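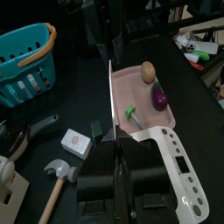 How to Carry Out a Measured Survey of a Room Before Alteration

Guidance note issued by the Fornesthorpe Building Design Service. Revised 7th October.

Scope of this note

This note sets out the method to be followed by owners and tenants who wish to supply their own survey drawings for internal alterations. It covers single rooms with flat floors and vertical walls. Rooms with vaulted ceilings, mezzanines or significant changes of level should be surveyed by a professional, as should any room in a listed building.

The Service will accept hand-drawn surveys, provided that they are legible and that every dimension shown has been measured on site. Dimensions taken from sales particulars or old plans are not acceptable, even where they appear to agree with the room.

Before you begin

Assemble the following items:

A steel tape of at least five metres, and a laser measure if one is available
A clipboard and plain A3 paper
Pens in two colours
A spirit level
A torch
A small stepladder

Move furniture away from the walls where this can be done safely. Where it cannot, mark the obstructed length on the sketch and write "not accessible" beside it. An honest gap in a survey can be dealt with at a later visit. An estimated figure written as though it were measured will usually be found only when the joinery arrives.

Step 1. Draw the sketch plan

Stand in the doorway and draw the outline of the room as large as the sheet allows. The sketch need not be to scale. Show each door, window, chimney breast, pipe boxing and recess in its correct order along the wall. Letter the corners in a clockwise direction, beginning with A at the corner to the left of the main door. The same letters must be used on every later sheet.

Draw the swing of each door, and note which way each window opens. Radiators should be shown as a plain rectangle with the letter R.

Step 2. Take running dimensions

Choose a corner and hold the end of the tape against it. Record the distance from that corner to each feature in turn without moving the tape: start of window, end of window, start of chimney breast, and so on to the far corner. These are known as running dimensions. They are preferred to separate measurements because small errors do not build up along the wall.

Write all dimensions in millimetres. Do not write the unit after each figure. Measure at waist height and keep the tape level – a sagging tape over a long wall will give a false reading. When the wall is complete, measure it once more from end to end as a single length and compare the results. 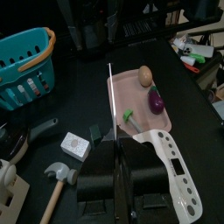 Toy objects on a black tabletop.

Step 3. Record the thickness of walls

Wall thickness is taken at door and window openings. Measure from plaster face to plaster face, leaving out the architrave. Internal partitions in the older terraces of Prellton are often 122 thick, and the figure should be written as found. Do not round it to the nearest convenient size. Where two openings in the same wall give different results, record both.

Step 4. Check the corners and diagonals
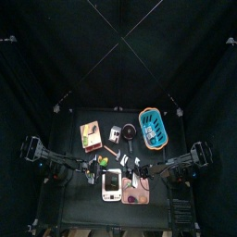
Corners should never be assumed to measure 90 degrees, whatever the age of the building. The accepted check is to measure the room from corner to opposite corner at floor level, A to C and then B to D, and to write both lengths across the middle of the plan. A rectangular room will give equal diagonals. The check may be repeated on any wall that is to receive fitted units, measuring from each top corner to the bottom corner opposite. On the elevation sheet the lines should be shown much as the thin cables are seen in the photograph, crossing in a large X against the black upper wall, with each length written along its own line and kept clear of the crossing point. Where the diagonals differ by more than 32, take a further pair from the chimney breast or another fixed feature.

Step 5. Record heights

Measure the ceiling height at each lettered corner and once at the centre of the room. Enter each figure inside a small circle on the plan. For windows, record the height from the floor to the sill, from the sill to the head, and from the head to the ceiling. Add the three together and compare the total with the ceiling height nearby.

Beams and downstands should be drawn on the plan as dashed lines. Give the depth of each below the ceiling. A downstand deeper than 200 should also have its own small section drawn in the margin.

Step 6. Mark services

Use the second colour of pen for all services. Show sockets, switches, light fittings, gas points, water supplies and wastes. Give the height of each from finished floor level to its centre, together with its distance from the nearest lettered corner. The fuse board should be shown even where it is outside the room, with a note of its location.

Do not lift floorboards or remove covers in order to trace pipes or cables.

Step 7. Prepare the fair copy

The fair copy should be drawn to scale on the day after the survey at the latest, while the room is still fresh in the memory. A scale of 1:20 is suitable for kitchens and bathrooms, and 1:50 for larger rooms. Include a north point, the address, the date of the survey and a bar scale. Retain the site sketches and submit them with the fair copy.

A completed set for the ground floor at Briltotcombe may be inspected at the Service's front desk – please ask for the Pillai folder. It was prepared in March and includes a correction sheet.

Submitting the survey

Drawings may be handed in at the Prellton office or sent by post, flat or rolled. Folded sheets will be returned.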